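Tags: How Things Work > Robots > Ages 8 to 12

Can a robot do chores yet?

Most kids who are asked what they want from a robot say the same thing. They want one to clean their room. Grown-ups usually say dishes or laundry. Factory managers say something less fun, like putting screws in the right holes all night long.

So how close are we? The short answer is that machines can do some chores, slowly, when the job is set up for them. They still get stuck on things you learned to do before kindergarten.

We already have a few chore machines at home. A dishwasher washes dishes. A washing machine washes clothes. But look at what they leave for you. You scrape the plates and load the rack. You carry the clothes, sort them, fold them, and put them in the drawer. The machine does the part that happens inside a box, and a person does the part that needs hands.

Hands are the hard part. Your hand has five fingers and skin that can feel a hair or a grain of sand. Many robot hands are called grippers, and they have just two fingers that open and close like a pair of tongs. With those two fingers a robot has to pick things up, turn them, and put them together. Two arms help a lot, for the same reason that you need both hands to open a jar. One can hold the part still and the other can work on it.
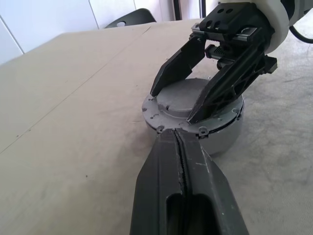 Why is a metal part easier than a sock?

A metal part keeps its shape. If you pick it up today and again tomorrow, it will be just as wide and just as heavy. A sock is different every time. It can be flat, balled up, inside out, or stuck inside another sock. Engineers call things like this "soft objects," and they are some of the toughest things a robot can be asked to handle.

That is one reason robots went to work in factories long before anyone tried them in kitchens. Many jobs in a factory use the same parts in the same spots. If a robot on a car line welds a door, the next door shows up in exactly the same place.

Smaller workshops are not like that. In a repair shop, one motor might be new and the next one old and scratched. One might have a screw missing. Somebody has to look at each one and decide what to do. People who run small shops in towns like Turndale would love some help with this work, but they can't rebuild the whole shop around a machine.

Holding on sounds simple. Try it with an egg, though, and then with a full can of soup. You squeeze each one a different amount, and you don't even think about it. A robot has to be given a way to know how hard to squeeze. Too soft, and a smooth metal plate slides away. Too hard, and something thin can bend. Bumpy or woven patterns on the inside of a gripper's fingers can help, a bit like the tread on your sneakers.
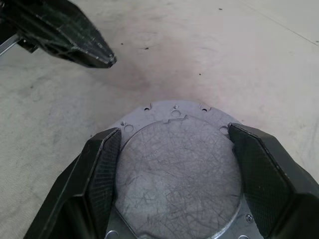
Ilídio Mota tells students that gripping is only half of the problem, and that letting go in the right place is the other half. A part that is set down a little crooked can spoil the next step, and the one after that.

How does a robot learn a job?

There are 2 main ways. The old way is to write out every move: go left, go down, close, lift. This works well as long as nothing changes. If someone bumps the table, the robot may close its fingers on air.

The newer way is to show it. A person guides the arms through the job many times, and cameras and sensors record what happens. A computer program then looks for patterns in all those tries. One practice set for a single job might hold 853 tries. You probably needed far fewer than that to learn to tie your shoes.

Showing works better when things move around a little. It still has trouble with surprises. A robot that has practiced with round motor parts may not know what to do with a square one.

Try it yourself

Tape your fingers together so that each hand has only a thumb and one thick "finger." Ask a grown-up to help with the tape. Now try to put a nut on a bolt. Take up to 5 minutes. Then try it with your eyes half closed. Notice how often you use one hand to steady what the other is doing.

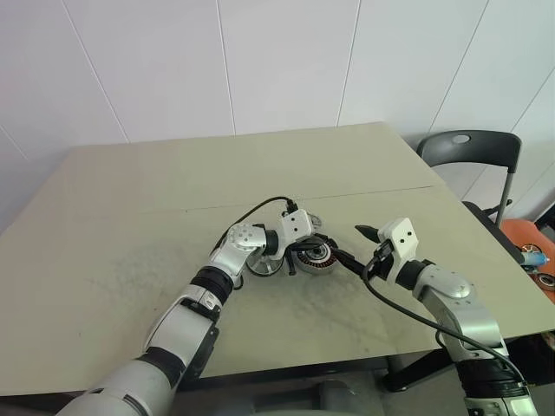 Lurdes Caldeira thinks shops will get useful robot helpers before homes do, and she expects the first ones to do one dull job each. A home asks for a hundred different jobs, with pets and toys on the floor.

For now, you will have to clean your own room.

Words to know

Gripper: the part of a robot arm that grabs things.
Sensor: a part that measures something, such as light or pressure.
Stator: the part of an electric motor that stays still. The part that spins is called the rotor.

Comments

Simão Valente
My class did the tape test. The nut went under the radiator and we had to get another one. Could you do one about robots that cook?

Idalina Neves
My daughter wants to know if a robot could fold a fitted sheet. I can't do it either.

Glória Neves
Robots may be slow but they don't get bored. I think that should be in the article.

We use cookies to remember your reading level. Accept / Manage choices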